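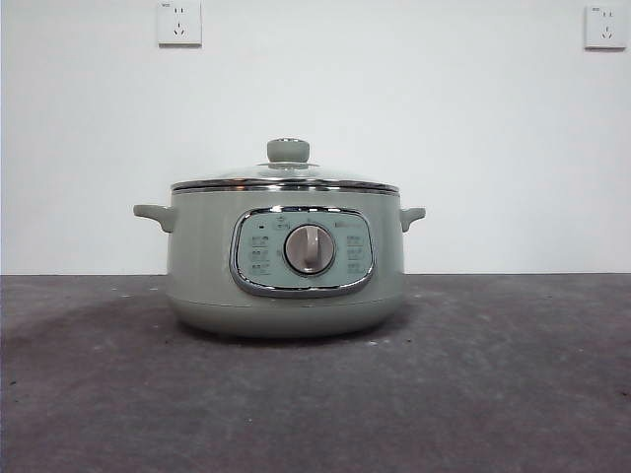

Telberg soup night fills the hall again

What a turnout! Over 600 people came through the old grain hall in Telberg for the August soup night, and by eight in the evening the bread table was down to crusts. Cooks from Brakthorpe brought a smoky bean soup that had folks going back for thirds, and the Ahn bakery kept the rolls coming until closing.

The cook-off drew 23 entries this year, every one of them made in a single pot. Vitória Lobo took first place with a corn and green chili chowder - her first time entering, too.

"I changed the recipe five times and then went back to my aunt's," she said, still holding her ribbon.

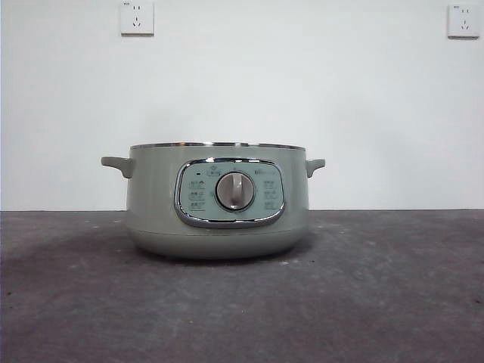

1 min read

Rocío Cantero came in second with a lemony lentil soup, and plenty of people at our end of the hall would have been happy to see it win. Bowls sold at the door brought in $947 for the Drellik Street library, enough to pay for new shelves in the children's room.

Recipes from the top five cooks will be up at the library desk by the end of the month. Lobo says hers freezes well, but leave the cream out until you reheat it.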